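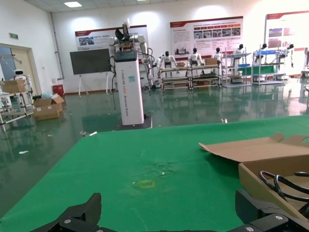
What to do with 800 old football programmes?

Sarkesix

Hello all, first time posting in the collecting section, although I've been reading the matchday threads for years, and I do hope I've put it in the right place.

My uncle has moved into a smaller flat and has passed his whole programme collection on to me. By his reckoning there are 800 of them. Most are Cundthorpe Villa homes, with a fair number of aways, a good run of cup ties from other clubs that he either went to or swapped for, and a little pile of reserve and youth team sheets which are just single folded bits of paper. He started as a boy and only stopped when the club went over to having it all on the phone, which he took very badly.

I'm a Villa supporter myself (he took me to my first game, we lost, I had a pie and loved every minute) so I don't want to just get rid of them. But I haven't got the room he had, and at the moment they're in the back bedroom in carrier bags and a suitcase, in no order whatsoever. Some have got rusty staples and a few smell a bit like a shed. Quite a lot have the half-time scores and the team changes written in biro, in his handwriting, and I suppose somebody will tell me that ruins them, but those are the ones I like best!

So I'm after some advice really. How would you sort them, what would you keep them in, and is there any sense in selling the ones that have nothing to do with Villa? I'd also love to know whether there's any easy way of finding which ones are missing. I've got time on my hands until the new season but I'd like it all done by August, or I know it'll never happen.

Thank you in advance, and sorry for going on.

Jasier

What a lovely thing to be given, and welcome to the collecting section, you're in exactly the right place. I went through the same business with my dad's programmes, not quite so many, and I made nearly every mistake going, so let me pass on what I learned and you can take or leave whichever bits you like.

Before you start

Please don't buy anything yet. I rushed out and bought a stack of ring binders with plastic pockets, the cheap ones from the stationer's, and found that the older programmes were too small and slid about, the seventies ones were too tall and poked out of the top, and the big glossy ones wouldn't go in at all. Programmes changed size every few seasons, sometimes in the middle of one if the club changed printer. Get them all out first, have a look at what you've got, and measure a few.

Find a dry room with a decent bit of floor and wash your hands. You don't need gloves, whatever anyone says, you'll only tear more pages with them on. Keep your tea on a different surface. I say that with feeling, having lost a very nice Easter fixture to a mug of it.

First sort, into seasons

Start with the season and don't worry about anything else. It will nearly always be on the cover or at the top of the manager's notes, and if it isn't, look at the league table inside. One pile for each season, August to May, with homes and aways together for now. It sounds slow but it rattles along once you get your eye in, and you'll start to know the decade from the adverts alone (when the carpet warehouse gives way to the video shop you're into the eighties!).

Put the team sheets to one side in a folder of their own. They get lost inside other things very easily, and for a club the size of Cundthorpe Villa they may well be the scarcest things you have. Not many people thought to keep the sheet from a reserve match on a wet afternoon.
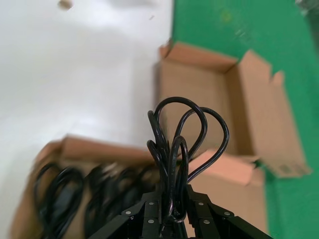 Second sort, within each season

Now take one season at a time and put it in date order. Put league, cup and friendlies all in together by date, as that's how the season was lived, and it's much nicer to leaf through. Some collectors keep the cups separate and they'll argue with me until closing time about it. Do whichever you'd find easier when you go looking for a particular game.

As you go, make a list. Mine is in an exercise book with the date, the opponents, the competition, the score if I know it, and a note on condition. A spreadsheet would be better if you're handy with one, and you'll be able to share it with people when you want swaps. Anything your uncle wrote in gets a little tick in mine, and I'd do the same if I were you, as you might want to find those again in a hurry.

As for gaps, the fixture list is printed in every programme, normally on the back or next to the table. Take the last home programme of each season, put it next to your pile and go down it with a pencil. The last one has all the results filled in as well, and any matches that were postponed and moved, which saves a great deal of hunting for a game that never took place on the date you thought. I spent the best part of a winter looking for a programme for a match that had been snowed off.

Rusty staples and the shed smell

Leave the staples alone if they're only a bit brown. If they're really flaking, you can ease them open with a blunt butter knife and lift them out, and the pages will sit together perfectly well without. Don't put new ones in.

For the smell, stand them up on end, slightly open, somewhere airy and out of the sun, and give them a week or two. I did mine along the landing. Anything with actual mould, the furry kind, keep well away from the rest.

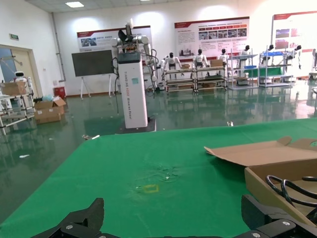 After that you can think about what to keep them in, and my own preference is for plain lidded boxes, the shallow archive sort, with the programmes standing upright like records in a shop. Packed snugly but not jammed. If they've got room to lean they'll curl, and you can put a folded bit of card in at the end to take up the slack. I use clear polyester sleeves for the best ones only. Sleeving the whole lot would cost you a small fortune and double the space they take up. Don't use the loft, and don't use the garage either. Under a bed is grand.

On selling, I'd wait. Once you've got your list you'll be able to see which of the non-Villa ones you've any feeling for. The ordinary league ones from the bigger clubs fetch very little, I'm afraid, as they were printed in huge numbers. I sold 6 of mine at a programme fair and it paid for my bus home and a bacon roll. Swapping is far more fun, and you'll meet people who stood on the same terrace as your uncle.

As for the biro, a dealer would knock the price down for it, yes. But you're not a dealer and you've said yourself they're your favourites, so there's your answer. My dad put a mark out of ten next to every Villa player and I wouldn't part with those for anything. (Our left back never once got above a 3.)
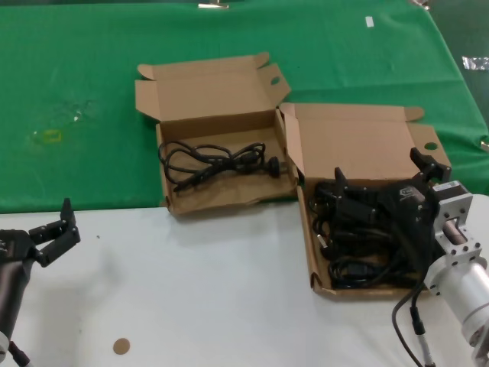
Two open cardboard boxes side by side, black cables in both.

One more thing I meant to say. Ring him up while you're sorting! Read him out the teams. I'd have given a lot to be able to do that, and you'll get stories that aren't written in any of them. Do come back and tell us how you get on, and if you have a spare from the promotion season I've got a couple of doubles I could offer you.

oldstandregular

sell the lot on line in bundles, thats what I did. nobody wants them individually and the postage kills you. keep the cup ones

clockendgate

I wouldn't sell the lot, that's a bit drastic! Jasier has covered it all beautifully so I've only a small thing to add, about the gaps.

Do ask at the club. There's a cupboard at Cundthorpe with back numbers in it and they're usually pleased to have someone take an interest. When I went in with my own list they let me have a rummage before a pre-season friendly, and I came away with 8 that I'd been after for ages, just for a donation in the bucket. Take your list with you on paper, mind, the signal behind the main stand is hopeless.

Also, if you find you've got doubles, the supporters' table by the turnstiles will have them for the youth team funds. They go for pennies mostly, but the children like looking through them at half-time and laughing at the haircuts.

I'd be interested to hear about the youth sheets as well. My brother was on the bench for a good part of one season and has never managed to prove it to anybody.

Sarkesix

Thank you all so much, I wasn't expecting half as much help. I've emptied the suitcase and made a start on the season piles, and rang my uncle last night as suggested. We were on the phone until gone ten and got through one season. He says the missing Boxing Day one was left on the bus and he's still cross about it.

clockendgate, I'll look through the team sheets this week and let you know. Do you remember which season it was?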